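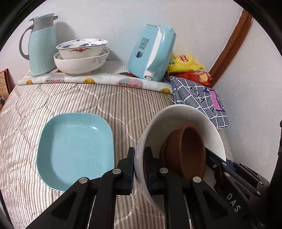

Donated bowls, plates and kettles will go out free of charge on Sunday at the Bako community hall, where the Tukholm Household Exchange is holding its last giveaway before winter. Doors open at 7 a.m.

The exchange collects kitchen goods from people who are moving or clearing out a home and passes them on to tenants setting up their first rooms. Organizers said 400 households have signed up for this round, and more than 1,000 pieces have been sorted so far.

Most of the requests come from people living in single rooms with no kitchen, where the bed, a shelf and a wall outlet have to do for everything. For them the exchange puts together a basic set - a thermos jug, an electric kettle, a plate and a few bowls that nest for storage. Ceramic is preferred over plastic, and patterns do not have to match.

Patricio Sarmiento, who runs the sorting, said large bowls are the first to go every time. "People use them for soup, for noodles, for rinsing fruit," he said. "A small one fits inside, and the two take up the space of one."

Kettles are tested before they leave the hall. Anything with a damaged cord or a loose lid is sent to Huner Repair on Brusten Street, which fixes small appliances for the exchange at cost.
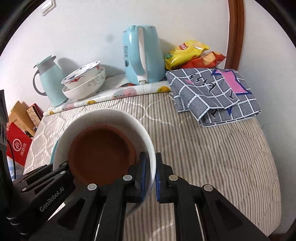

Sarmiento said he would like to see more trays and wipeable mats come in, as tenants often ask for something to put under hot drinks when there is no table in the room. Lidded jugs are also short this month.

Each household may take up to six pieces. Visitors should bring their own bags and newspaper for wrapping. Donations can be dropped off at the side entrance until Saturday evening - chipped or cracked dishes will not be accepted.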